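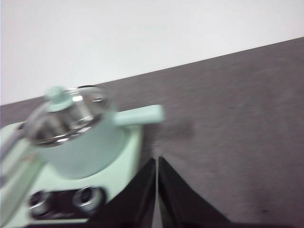
March, 6:40 am

Slept badly. Left hip again. Did the breathing on the floor anyway, then the roll-downs, then the side leg thing that Arlo Begay has us all hating. 22 each side. He wanted 26. He can want.

Class at Wurthorpe last night was packed, knees in everybody's back. Arlo's moved the spine stretch to the end and it's so much better there, you can feel the hamstrings give up and let go. Also he's stopped playing the whale music. Thank God.

Paid for the next block, 135. More than last time. Grumbled, paid. Cheaper than the physio and I do get up off the floor without holding the couch now, which I could not do at Christmas.

Things to fix, from him:
ribs popping on the way up
shoulders by my ears (always)
stop holding my breath in the hard bit
neck, look at knees not the celing

Finally finished the Insaurralde book. Skipped most of the middle. The chapter on feet is worth the rest of it, short foot exercise, towel scrunches, all that. Doing them at my desk with shoes off under there. Calves sore in a place I didn't know I had.

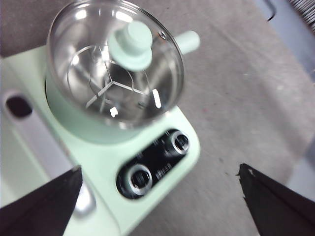
Mint green, glass lid on.

Later, lunch. Eating standing up. Hip okay if I keep moving, bad if I sit past half an hour. Walked the long way to the post office and back, no limp. Stairs fine. Must ask about the clicking, it doesn't hurt but it's loud enough that the woman next to me looked over.

Helleo bands came, the flat ones. Red is too easy, black is a joke, couldn't get my knee out more than an inch. Green it is. Smell of rubber all through the hall.

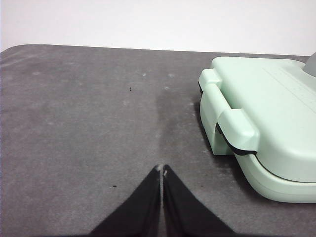 Need to decide on a mat before the Brustport weekend, because the studio there doesn't lend them. Thick one kills my wrists less but I wobble on it. Thin one rolls up small. And color, I keep going back and forth. Not dark gray, look how it shows the dust, lighter patches all over. Blue maybe. Or whatever's on sale, I've spent enuogh.

9 pm. Did the bridges, did the clam with the green band, skipped the teaser. Page 282 says rest is part of the work so I'm resting. Ice on hip, then bed. Set alarm. Text Arlo re the clicking.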